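Section 4: Gripper stops during a lift

Fault 429 means the arm felt more load than it expects and has stopped. At our Grasside workshop the cause was a part caught in the slots of a metal panel. The Brastance arm continued to pull until the limit, and the panel bent.

Caution: Do not press Resume while the gripper still holds a part. The arm can move suddenly.

1. Press the red stop button and wait 52 seconds.
2. Turn the key on the Hegazy controller to Manual.
3. Hold the part with one hand and open the gripper slowly from the pendant.
4. Move the arm up 200 mm, straight, without rotation.
5. Look at the metal between the slots, and also at any raised lettering, for bent edges or scratches.
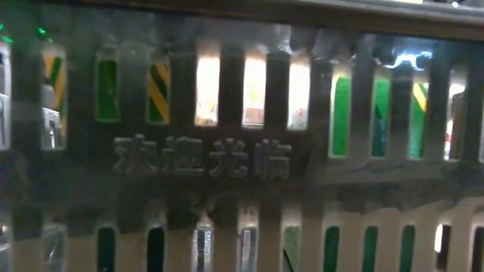
Can I clear the fault from the office computer?
Only the key holder at the machine can clear it. The office computer shows the fault number but it does not release the brakes.

6. If the panel is damaged, put a tag on it and take it out of the cell.
7. Turn the key back to Auto and run one slow cycle with no part.

Note: If fault 429 comes back in the slow cycle, leave the arm switched off and call Custholm service. Write the fault number in the log book, with the colour of the controller light.

Revised 06/09/2019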